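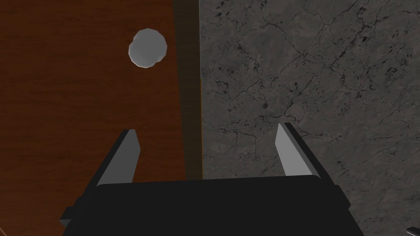 I bought the Khaemba family story kit in May, hoping to get my mother talking about the year she left home, and I'm so glad I did! You get a recorder, 86 question cards and a linen notebook (mine is full already, both sides of every page). The questions are gentle ones - what did you pack, who met you, what did the kitchen smell like - and she talked for two hours over the very first card. 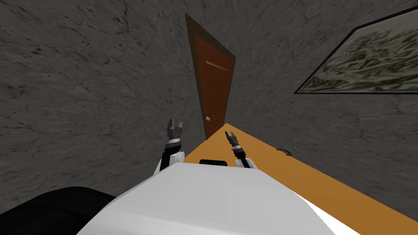
Memoir & Family

The recorder is a bit fiddly and the Sason app it sends files to lost one of our evenings, which stung. I'd also have liked more cards about renting and moving, as we did so much of both. Still, for 280 pages of typed-up talk and a mother who now phones me with "one more thing," I'd buy it again tomorrow.

Mutua Muriithi, 26th December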